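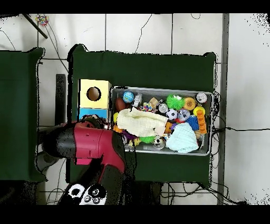

Bosside Robotics Club, July sorting task. Teams had 3 minutes to move toys into the boxes.

Yasaman Hosseinzadeh's team drew the stacked boxes, yellow, blue and pink.

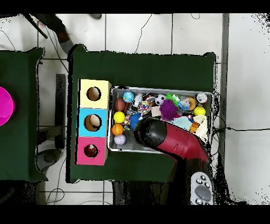
Photo: Kwok-wai Hsueh

Scoring was by colour and by box. 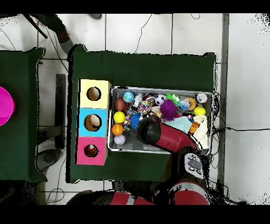
Red arm over the toy tray.

Best score was 80.

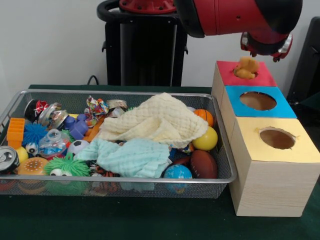

Soft toys were worth 7 points each. Small ones like the yellow-orange plush at the red box suit the smaller hole.

Comments

Nermin K.: Is there a junior group?

Noemí S.: Great work, Pacheco team!

Contact the club | © Bosside Robotics Club | Back to top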